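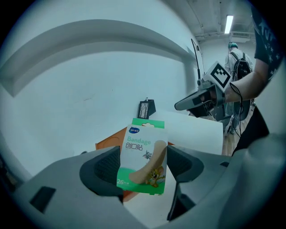
Figure 1. The gripper holding a box of bandages between its two fingers.

Fallirura hand gripper: report on the trial of the kit

For our semester project we had to test one product which is on offer for small laboratories, and write if we would recommend it. Our group chose the hand-held gripper kit from Rostau, sold under the name Fallirura. The kit contains 2 grippers, the cables and the software, and it was lent to us in September by the dealer Bergmann.

The gripper is grey and quite bulky. The fingers have dark pads on the inside, and I like their shape, because they curve towards the object. I found the body large for a small hand. The manual gives 200 hours of use before the pads must be changed, but we could not check this number in our time.

Our main task was called "box task". The user stands at the table with one gripper in each hand and works with small packets and an open cardboard box.
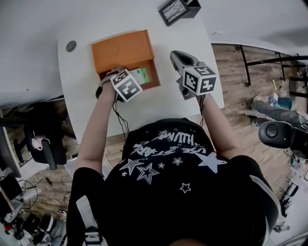 We did this task in short turns, so that each member of the group could try. Most of us needed some minutes to learn how far the jaws reach. Later the work was easier, but the cable at the forearm disturbed us often, and we would prefer a longer one.

The software Bornar saved 2756 files and stopped one time with an error, at file 2000. After a new start it worked normally. I would recommend the kit for teaching, if the price for schools stays the same.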